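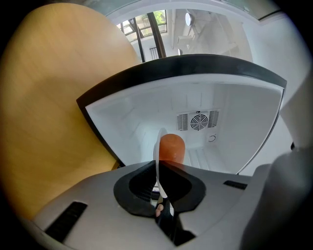
Dultent 4 piece peeler and paring set - 4 stars, would be 5 if not for the sheath

Bought in April after my old peeler finally snapped at the neck. Quick review, kids home soon.

What you get: Y peeler, straight peeler, small paring knife, julienne tool. All in one flat box, no fuss. Paid full price, no coupon.

The Y peeler is the reason to buy this. Light, sharp, swivels freely. Did a whole bag of potatoes for a family lunch and my thumb wasn't sore after. Parsnips fine. Butternut squash fine if you go slow over the neck. Takes off a thin strip so you're not throwing half the vegetable in the compost.

Straight peeler, meh. Works. My mother in law (Milagros, has peeled toward herself with a straight one her entire life) grabbed it and would not give it back, so it clearly suits some people. I find the handle too short. I have big hands.

Julienne tool: good on zucchini, good on firm cucumber. Apples turn to mush. Teeth clog with ginger and you need a brush to get the strings out. Don't use your finger, I did.

Paring knife came very sharp. Has stayed pretty sharp with daily use, a few strokes on the steel before Sunday-type big cooking and that's it. Handle has a bit of grip to it even with wet hands. The sheath is the problem. Slides on fine, slides off by itself in the drawer. I've gone back to wrapping it in a dish towel like my grandmother did.

Cleaning. Box says dishwasher safe. I did 7 cycles with everything on the top rack and the Y peeler got a couple of orange specks near the pin. Scrubbed off with baking soda. Hand washing since then and no more specks, so just hand wash, takes a minute.

Compared it with the Alline peeler my sister Tuva has. Hers is heavier and feels nicer in the hand, costs more, and the blade has gone dull already. Hers does have the little loop for digging out potato eyes which I realy miss. On mine you have to swap to the knife.

Customer service: my first box arrived without the julienne tool. Emailed, got a reply from Honeylyn the next morning, replacement showed up that same week. No photos asked for, no forms. Big plus.

Would I buy again, yes for the Y peeler and the knife. If they sold just those two I'd get those. If you only do carrots and the odd potato then the single Y peeler is probly enough for you.

Will update if the blade goes.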